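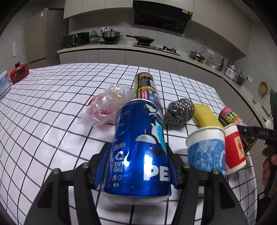

Notes on good practice for recording grasp demonstrations
17/11/2020

Since October I have been responsible for the written procedure that our group follows when collecting manipulation data with hand-held grippers. The second revision was circulated this week, and several colleagues at other labs have asked to see the reasoning behind it. I set out the principal points below, in a personal capacity.

The procedure applies to all tabletop work under the Givley project. It covers 2720 recorded episodes to date, of which the earliest were made without any written rule. Francine Després reviewed those early episodes and identified the inconsistencies that the present text is intended to correct.

Section 2 concerns the grasp itself. The operator shall close both fingers on the object before any lift is attempted, and shall hold for 5 seconds. Beverage cans are to be gripped with the padded inner faces of the fingers. A can that has been dented is withdrawn from the object set and entered in the log.

Section 3 concerns the surface. We use a white tabletop with a printed black grid. Objects are not to be aligned to the lines, as operators tend to do when left to their own habits. Household clutter is expected — paper cups, crumpled plastic bags, a scouring ball — and its arrangement must be changed after every 6 episodes. Reflective metal is permitted, glare included. Rosaire Ouellet argued for excluding it, and his objection is recorded in the annex.

Section 4 concerns people. Only one person may operate the gripper. A second person may place or remove objects within reach of it, provided that both have agreed on a spoken signal beforehand. Aerosol cans may be used as objects, but they are kept away from stoves and other heat sources, and the stove in a kitchen setting remains off for the whole session.

The naming of files is still unresolved. The Westen and Jinia conventions differ in the order of fields, and I have asked that both be accepted until the third revision. Comments on Section 4 in particular would be welcome, and may be left under this post.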